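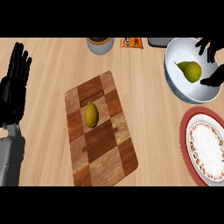 The Tirnska Hand Therapy Set is a tabletop kit for occupational therapy clinics, intended for clients who are rebuilding finger control and grip after injury, surgery or stroke. Our outpatient department purchased one set at the standard clinic price of $300 and has used it in regular sessions since August. Most of the exercises begin from an open hand, and staff found it useful to agree on what that means before the first session. The black robotic hand on the left shows the position well: palm open, the four long fingers pointing up and held close together, the thumb lower on the inner side near the palm. Clients who begin with the fingers already curled tend to shorten the movement, and the set's scoring cards then give a result that is better than it should be.

Contents and Construction

The set arrives in a zippered fabric case with a molded insert. It contains a base board, a strip of resistance bands in graded strengths, a peg rail, a set of foam rollers, and 16 printed activity cards on a ring. A short clinician guide is included, along with a pad of record sheets. The base board is supplied in two sizes, and the purchaser selects one when ordering. We chose the larger board, which suits adult clients and fits across a standard treatment table with space on either side for the therapist's forearms. Departments that see a substantial number of children should consider the smaller board, as the band posts on the larger one are set too far apart for a small hand to reach with the wrist supported.

Construction is generally good. The board does not slide during use and its rubber feet have left no marks on our tables. The pegs are smooth and tolerate disinfectant wipes without clouding. The foam rollers are less satisfactory. Foam is difficult to clean to a clinical standard, and the vinyl covers that would solve the problem are sold separately by the manufacturer, Ritum. In our view the covers should be included. We have restricted the rollers to clients with intact skin and store them apart from the rest of the set.

The bands are color coded, but the strength is not printed on the band itself. A therapist covering for a colleague must therefore consult the guide or rely on memory. We have written the grade on each band with a laundry marker, and the ink has held.

Use in Sessions

Nine clients used the set during the review period, with the treating therapist selecting activities in each case. The cards are divided into opening, closing and isolated finger tasks. Each card gives the starting position, the movement, a suggested number of repetitions, and a simple way of recording the result. The language is plain, and most clients were able to follow a card after one demonstration.

The opening tasks are the strongest part of the product. Many grip kits concentrate on squeezing, and clients arrive already convinced that squeezing is what they need to practice. For a person who has difficulty releasing an object, additional squeezing may be of limited value, and it was helpful to have structured work in the other direction. The bands loop over the fingertips and hook to a post behind the wrist, so that the client works against light resistance while the forearm stays on the board. Adjustment between one client and the next takes very little time once the therapist is familiar with the posts.

The isolated finger tasks were received less evenly. Cards in this group ask the client to lift one finger while the others remain flat, and to hold the lift while the therapist counts aloud. Clients with stiffness in the smaller joints found this discouraging. The guide suggests moving to a lighter band, but there is no activity between the lightest band and no band at all. Isla Donnelly, senior occupational therapist, worked around the gap by supporting the neighboring fingers by hand for the first few repetitions and then withdrawing support. She recommends that this technique be added to the guide.

The peg rail is conventional. It performs as well as the rails already in the department and need not influence a decision to purchase.

Scoring and Records

Each record sheet has columns for date, card, band, repetitions and a comfort rating supplied by the client. The comfort rating is a sensible inclusion. It gives the client a reason to speak up during a task, and it gave our therapists a useful prompt when writing progress notes.

The scoring method is weaker. Scores are based on completed repetitions alone, with no allowance for the quality of the movement. A client who bends the wrist or lifts the elbow can complete a card with full marks. The guide does list these substitutions, under a heading near the back — it would be better placed on the cards themselves. We advise departments to treat the scores as a record of activity for the individual client and to continue using their established measures for assessment and reporting. The set should not be used as an outcome measure, and to its credit the manufacturer does not present it as one.

Replacement record pads may be ordered, but the guide also permits photocopying within the purchasing clinic.

Home Programs

Ritum offers a reduced version of the set for home use. We did not review it. Several clients asked whether they could borrow parts of the clinic set between appointments, and the department declined on grounds of infection control and loss. The printed cards proved useful here in a different way. Therapists copied the wording of a suitable card into the client's written home program and substituted a household item for the equipment where this was safe to do. Caregivers reported that the instructions were easy to read.

Comparison With Existing Equipment

The department already owns the Quinlan grip trainer, an older product that remains in daily use. The Quinlan is sturdier, easier to clean, and better suited to clients working on strength for a return to manual employment. It offers nothing for finger extension. The two products overlap only slightly, and we would not recommend replacing one with the other. A department with neither, and with funds for a single purchase, should look first at its caseload. For predominantly neurological referrals the Tirnska set is the more suitable choice. For a caseload of fractures and tendon repairs past the protective stage, the Quinlan may serve more people.

Training and Support

No certification is required to purchase or use the set. Ritum provides a recorded introduction through its customer website, which covers assembly and the order of the cards. It assumes a working knowledge of hand anatomy and is not suitable for family members. Our one inquiry to customer service concerned a band post that had been threaded incorrectly. A replacement was sent without charge, and the instructions enclosed with it were clear.

Recommendation

The Tirnska Hand Therapy Set is recommended for outpatient and inpatient rehabilitation departments with a regular neurological caseload, subject to the reservations above concerning the foam rollers and the scoring method. It is not recommended for pediatric services unless the smaller board is specified at the time of order. The price is reasonable for the quality of the board and cards, although purchasers should allow for roller covers in their budget.

Review prepared by Tayla Kingi, Equipment Review Group. Published November 2018. The set was purchased from department funds, and the manufacturer had no part in this review.

Clinical Resources > Equipment Reviews > Upper Limb > Hand and Finger

Filed under: Occupational Therapy, Hand Rehabilitation, Product Reviews

Reader Comments

Kane Hollis
Thank you for a thorough review. We have the smaller board and I can confirm that it works for most of our school-age clients. The bands are the same ones, though, and even the lightest is too much for some of them.

Hervé Ferrand
Did the bands keep their tension over the review period? Ours were noticeably slack after one winter near a radiator.

Tayla Kingi
Mr. Ferrand, we saw no loss of tension, but our set is stored in a closed cabinet away from heat. I would ask Ritum for replacements.

Kane Maihi
I agree about the scoring. We cross out the total on the sheet and write a line about the wrist instead. Has anyone tried the Istska wrist rest with this board? I am wondering if it clears the posts.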